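Visit Report: Automated Packing at the Flomo Bakery, Lutbridge
02/04/2021
By the Workplace Practice Desk, Tumon Institute
Last updated: 02/04/2021 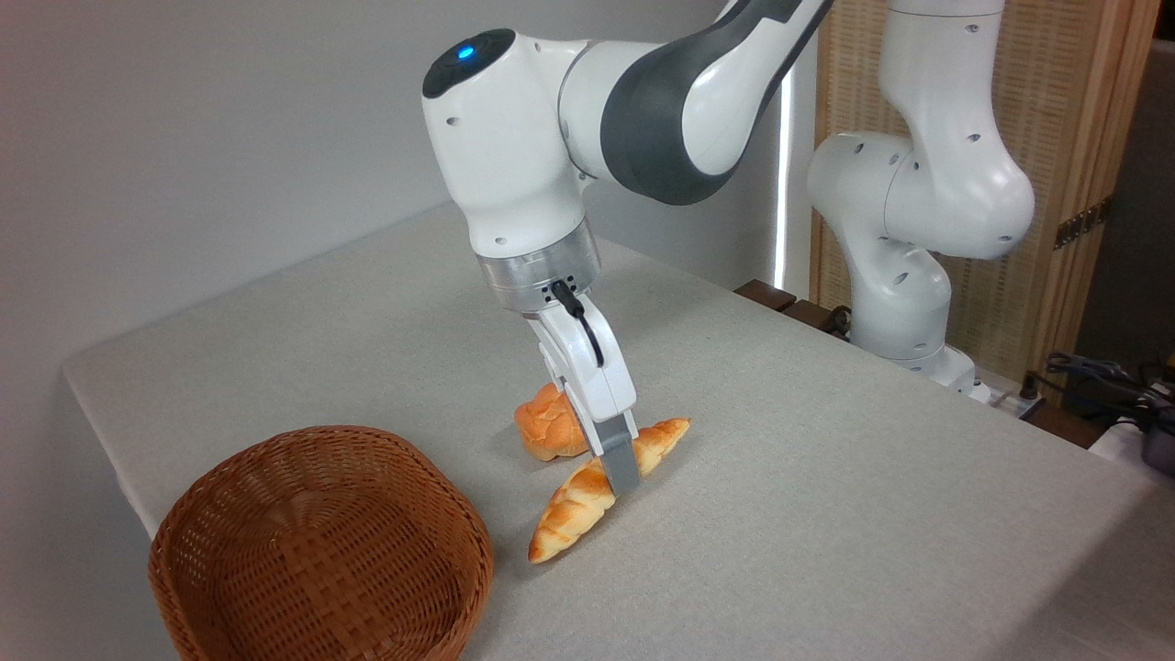
A robot arm with its gripper over a twisted loaf at Flomo, Lutbridge.

The Institute was invited to Lutbridge to see how Flomo, a regional bakery with 361 employees, is introducing robot arms into the final stage of its work. The visit was arranged at the request of members who run similar sites and who wished to know what the change has meant for packing staff. Our delegation spent the morning in the trial area and the afternoon in meetings with management and with employees from both shifts.

Flomo bakes through the night and packs from early morning. Most of its standard loaves have been bagged by machine for many years. Specialty breads have always been packed by hand, as their shapes vary from one batch to the next and the crust marks easily. Mixed baskets for hotels and catering customers are the slowest part of this work. A packer selects each piece, checks it for color and damage, and places it so that the basket looks full from every side.

The trial concerns the mixed baskets only. Work is carried out on ordinary tables, with the bread laid on the surface and a wicker basket beside it. The gripper has flat fingers, a type Flomo selected after packers advised that suction would tear the crust. Long twisted loaves and small round rolls are handled at the same table. The company stated that the twisted loaf was the harder of the two, as it must be held near the middle to prevent the narrow ends from breaking.

Integration is the responsibility of Ní Bhriain, a contractor engaged last October. Its technicians told us that setting the gripping force took far longer than programming the arm's movements. Force settings are reviewed whenever a recipe is changed, and a packer must be present at each review.

Employees described the effect on their work in different ways. Packing in this section had involved constant reaching across the table, and several members of the early shift reported less strain in the shoulders by the end of the day. Others said that the new role of cell attendant was more tiring in its own manner. An attendant must watch the table, remove damaged pieces, supply empty baskets, and decide when to stop the arm. One packer of long service observed that she had once set her own pace and now found herself waiting.

Flomo has trained 42 employees as attendants. The course lasts six days and is taken in paid time. Attendants receive a higher hourly rate than packers, although the two grades are expected to share duties during busy periods. Employee representatives asked that this arrangement be set out in writing, and management agreed to provide a draft before the summer schedule begins.

No positions have been removed during the trial. Management would not extend that assurance beyond the current budget year. It noted that the section has had difficulty filling early shifts and that over 2 percent of specialty bread was previously lost to handling damage. Figures for the trial period were not yet available to us.

Final presentation remains a manual task. A packer turns the loaves, fills gaps with rolls, and signs the order card. Customers have not been told which baskets were filled with the help of an arm, and opinion among the staff was divided on whether they should be.

The Institute has asked Flomo for the damage figures, the written terms for the attendant grade, and the results of the shift survey. These will be circulated to members when received. Members who wish to join a second visit to Lutbridge should contact the Workplace Practice Desk. Places are limited by the size of the trial area, and closed footwear is required.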